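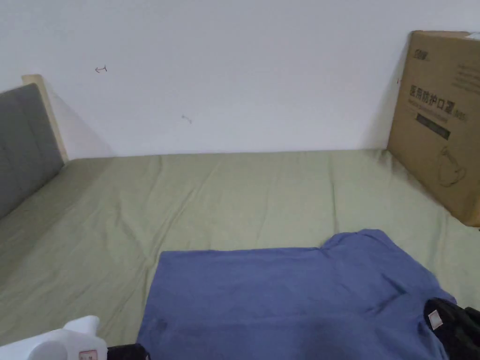
From: Bindu Fernandes
Date: November 26, 2018
Subject: Re: [tidy-list] folding on the bed, and sheets

Shenoy wrote:
> Does anyone else fold laundry on the bed? My back hates the
> table, but the fitted sheet bunches up under everything. Also how
> do you fold long T-shirts so they all come out the same width?

Bed folder here, all the way! I pull the fitted sheet as flat as it will go and then quit worrying (mine looks like cotton and it creases if you look at it). If yours keeps popping off the corners, check the mattress depth. I bought the shallow kind by mistake in February and fought with it for weeks.

For long T-shirts, I hold the thing up by the two top corners first and let it hang. Most of the twist drops out by itself.
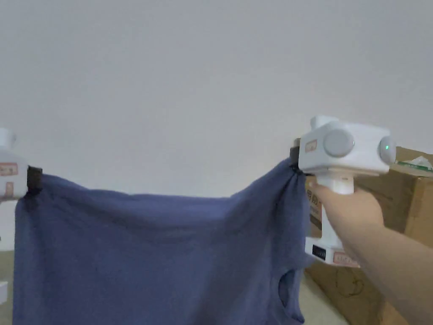 Then I lay it face down, bring both sides in to the middle, flip the sleeves back and fold up from the hem, twice for a regular tee and three times for a long one. I used to cut a piece of cardboard to fold around, which keeps the width the same, but I kept losing it in the pile!

One more thing, do the big shirts first while you still have the whole mattress to spread out on. Socks can go on the pillow end.

Does anybody have a good way to fold the fitted sheet itself? Mine still goes in the closet as a ball.

Bindu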